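From: Demetrio Ortuño
To: Pallance reuse list
Date: Monday, March 23, 2026
Subject: Re: Caps on or caps off?

Paka wrote:
> Our bags came back from the depot again. They say too many bottles
> still have something inside. Do we leave the caps on or take them off?
> And does anyone still sort at a table, or is it all done at the bin?

Dear Paka, dear all,

We still sort at a table. In January we collected 3,000 bottles at Nirnon and 300 were refused, almost all for liquid. After this I wrote down our order of work. Please correct me if your depot asks for something different.

1. Look at each bottle before you put it with the others. One with drink in it stays standing, with its cap on, until somebody can carry it to the sink. An empty one can lie on its side.

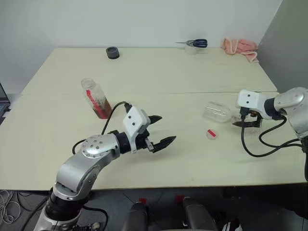 2. Caps go separately. Godoy takes them only loose and clean, and the small ones are easily lost, so I prefer to keep them on the table and not in a pocket.

3. Labels can stay. We removed them for 3 weeks and it made no difference to the depot – only more work for us. If a label is already half off, cut it with scissors and do not pull.

4. Keep a towel near. Old drink is sticky and the table must be wiped before the next bag. 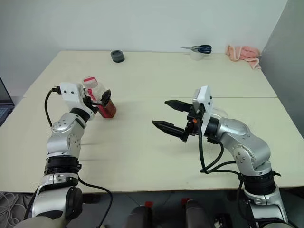

Bottle with the red-and-white label, scissors and towel at the back.

About cups: clear plastic cups are not accepted with the bottles in Nirnon. I do not know about your side, Paka, can you ask? We have a full bag of them and I would like to bring it on the same trip.

The next pickup is limited to 2,000 bottles, so please write to me before you send more.

With regards,
Demetrio Ortuño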